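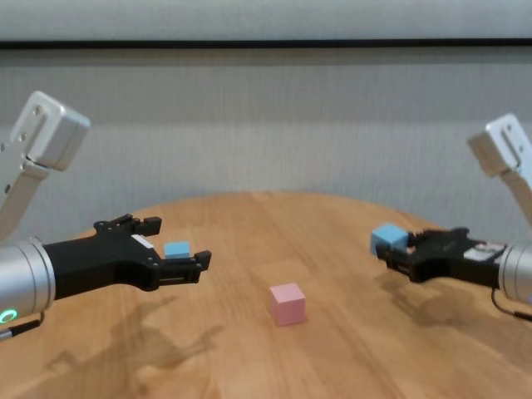
CHAPTER 7
Wood in Furniture: Grain, Moisture and Movement

A board cut from a log continues to exchange water with the air for as long as it exists. When the air is humid the board takes up water and swells; when the air is dry it gives water off and shrinks. The change along the grain is small enough to ignore in most furniture. The change across the grain is not, and it governs the design of any wide flat part.

7.1 Direction of movement

Three directions are used in this chapter. Longitudinal movement runs with the length of the trunk, radial movement runs from the center of the trunk toward the bark, and tangential movement follows the growth rings. In most species tangential movement is the greatest of the three. A flat-sawn board therefore changes width more than a quarter-sawn board of the same size, and it is also more likely to cup.

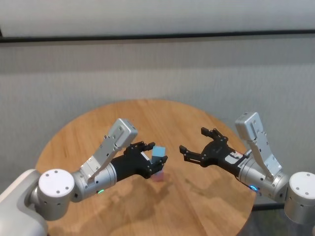
Figure 7.1. Round wooden tabletop with visible grain.

A round top shows the effect plainly. Cut as a true circle in a dry workshop and moved to a damp house, it becomes slightly wider across the grain than along it. The difference can be measured with a steel rule – it is seldom noticed by eye. Problems begin when the top is fixed to a base that does not move with it. Screws set in tight holes hold the wood in place, stress builds up, and the top splits or pulls the base out of square.

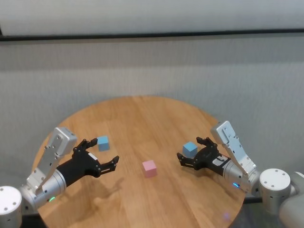 Slotted holes, wooden buttons and metal clips all allow the top to slide while holding it down. The slot must run across the grain of the top. Bunting and Aidoo describe the layout of such slots in the reading list for this chapter, and Section 7.3 works through their method for a top fixed at 22 points.

7.2 Moisture content

Moisture content is the weight of water in a piece of wood divided by the weight of the same piece after oven drying, given as a percentage.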